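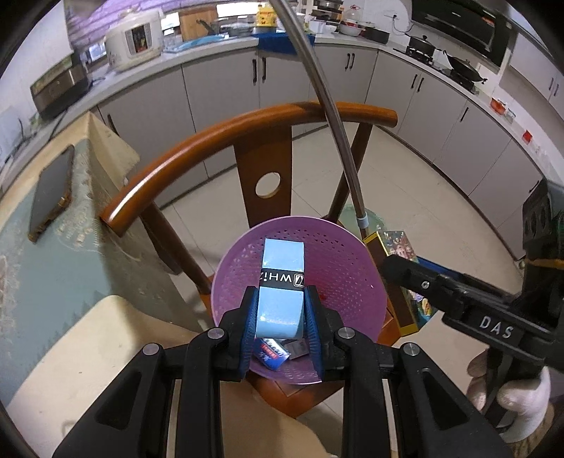
Home Issues Articles Authors Search

4.2 Small belongings and where they come to rest

When we began visiting households in September, we expected most of our talks to be about closets and garages, and we had written our questions with those places in mind. People were very kind about answering them, but again and again the conversation drifted back to the little things near the front door – the keys, the spare grips, the half-used packets, the coins from another country. Līga Vanags, who carried out most of the visits in Testelska, started keeping a separate notebook for these, and much of what follows comes out of its pages.

Of the 467 resting places in our records, 100 were seats of some kind. We had not planned a code for chairs at all, and had to go back through the early visits to add one. A chair by the door is a generous sort of furniture. It takes a coat, then a bag, then a basket, and after a while the family stops sitting on it and begins to speak of it as "the chair," much as one might speak of the shelf or the drawer. Figure 1 shows a perforated plastic basket on the seat of a wooden armchair, with a roll of overgrip tape among the small items kept together.

Sports supplies deserve a word of their own. Players in our group seldom put tape away with their rackets. They told us, often at some length, that tape belongs with things that get used up, and so it ended up beside batteries and bandages. Awuor Lema found the same habit in Pavoto, where homes are smaller and storage is tighter, and we take this as a sign that floor space alone does not explain it (compare the earlier work by Luik and Gaillard, who looked only at kitchens).

We should add that two households moved their baskets between our first and second visits, and we have kept both locations in the count.

Figure 1. Small items in an open basket on a chair seat.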